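Section 4: Laying out the fruit bowl

By now you will have read the pages on washing and drying, and your guest rooms should be aired and the kettles filled. We come to the part of the handbook that people at Pluvcombe seem to enjoy most, and I will admit it is my favourite to write up as well. The red fruit bowl goes out for every arrival, summer and winter, and it's the first thing guests notice when they come in with their bags.

What you will need

The red bowl with the petal edge, two avocados, a bunch of green grapes, a bunch of purple grapes and one small apple. The shopping list in the kitchen drawer has the order number for the greengrocer (it's 545, and they do like you to quote it). Please don't be tempted to add bananas, lovely as they are, as they hurry everything else along and the avocados will be soft before the weekend.

1. Clear a good stretch of worktop and give it a wipe with a damp cloth, then a dry one. The dark stone hides crumbs very well, so run your palm over it too.

2. Set the bowl down well back from the front edge. It is plastic and light, and a sleeve can easily catch it.

3. Put the avocados in along the left side, one above the other. They are the heaviest things you'll be handling and everything else leans on them nicely. The green grapes go down the middle and the purple ones to the right, with the apple kept by until last.
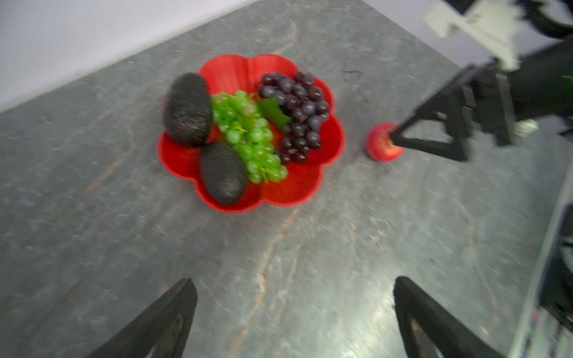 A note from one of our Plullevach hosts came in on this very point, saying that she always puts the grapes in first and the avocados after, and has never had a squashed one yet. By all means try it her way if you have a light touch – I haven't, and I have wiped up enough juice to prefer mine.

4. Look over each bunch before it goes in. Hold it up by the main stem and turn it slowly, and take off anything split, wrinkled or brown where it joins the stalk. Any grapes that drop off should be rinsed again and put in the little dish for the fridge, or eaten by whoever is doing the laying out, which has been the custom for as long as I have been here.

Caution: pick up loose grapes from the worktop and the floor straight away. They roll a surprisingly long way and are very slippery underfoot.

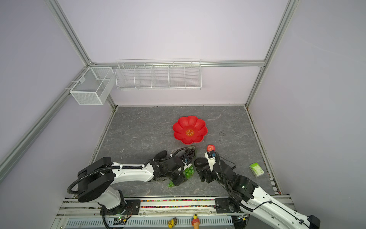 Couldn't the two colours be mixed together, one reader of the last edition wanted to know, as it would look more generous? They can, of course, and it does look pretty for an hour or so. The trouble comes when guests start pulling at the stems, and half of one bunch comes away with the other. Kept side by side they last much better and stay tidy for longer.

5. Now stand back and have a look from the doorway. If the bowl seems crowded, lift the avocados out again and let the grapes settle into their places, green to the left and purple to the right. Allow the whole job 15 minutes the first time you do it – you'll soon be quicker.

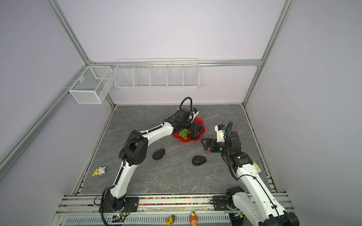 6. Put the avocados back on the left, one towards the rim and the other a bit lower down. Press each one very gently near the stalk end. A firm one will keep for several days, and one that gives a little should sit on top where it will be eaten first.

7. Tuck the small apple in wherever there is a gap. If there really isn't one, it may sit on the worktop beside the bowl. 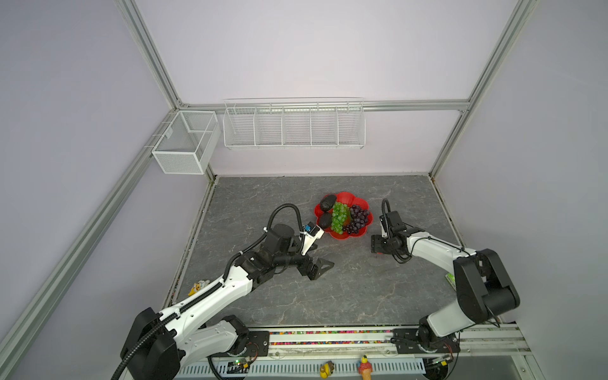
Once you are happy with it, leave the bowl where it is and resist fiddling, as grapes lose their bloom with every touch. Check it each morning when you do the milk, take out anything past its best, and top up from the fridge as needed. When the guests have gone, wash the bowl by hand in warm soapy water, paying attention to the dips between the petals, and dry it with a soft cloth.

Note: from April onwards the kitchen gets the sun after lunch, so please draw the blind halfway. Section 5 deals with the bread bin.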